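Ollow Bakery & Lunch Counter

About Us

Small place. Big ovens. Open since 6 most mornings, earlier in December when the orders pile up.

Ollow started as a bread stall run by Þröstur Norðdahl out of the back of a van. One recipe, a dark rye from his grandmother's side, baked overnight and sold out before lunch. Then came the layer cakes. Then a proper shop on the corner of Kárason Street, which used to be a shoe repair and still has the old bell on the door.

Now we're a team of 9. Four bakers, two on the counter, the rest on deliveries and whatever else needs doing that day. Everyone learns the rye. Takes a while, no shortcuts.

What we make

Rye, white loaves, seeded rolls. Layer cakes by the slice or whole. Soup at noon, one kind a day, when its gone its gone. Sandwiches on our own bread. Cold drinks, coffee, tea.

No mixes. Butter, not margarine. Flour comes from Grunance, a mill two hours north, and we've used them from the start. Eggs and cream from farms nearby. Jam we cook ourselves in late summer, then ration it badly and run out by spring.

Catering

Office lunches, birthdays, funerals, school events. We can feed up to 32 from the regular menu, more if you give us time. Two days notice for whole cakes please, 4 for anything with writing on it. Allergies, tell us when you order. We do use nuts in the kitchen so can't promise nut free.

Delivery is by bike inside town, by van past the bridge. Wurkel, our sister shop, handles the wedding cakes, so if thats what you need ask for them at the counter and we'll pass you along.

Working here

Early starts. Good shoes. Free bread. We take on a trainee most years, no expereince needed, come in after the lunch rush and ask for Þröstur.

Parking is behind the building, entrance from the side street. Dogs fine outside, there's a water bowl.
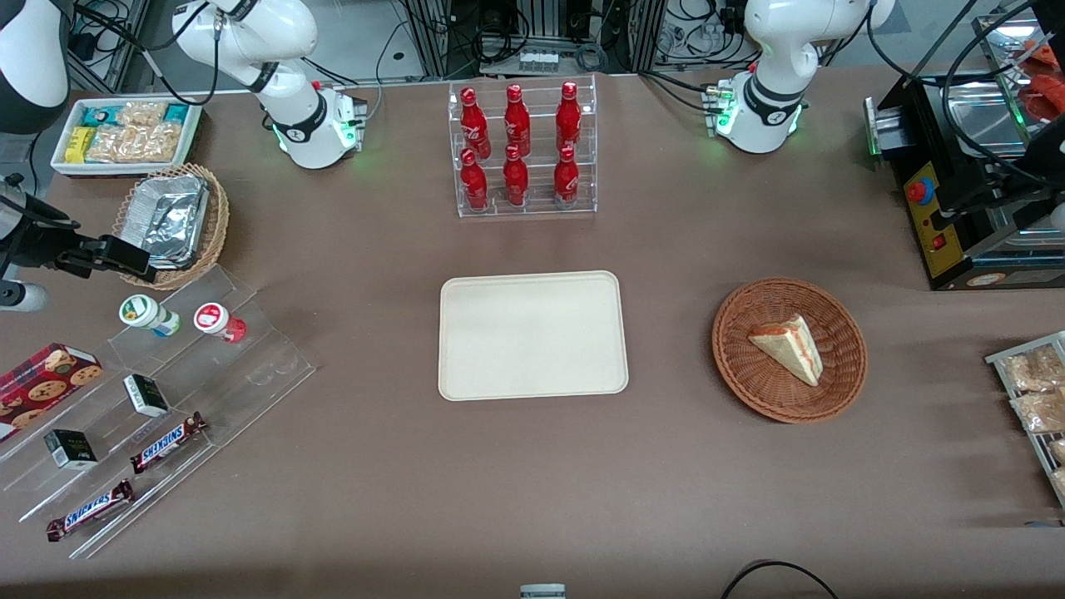

Lost property is kept in the drawer under the register until the end of the month, so ask at the counter if you left something.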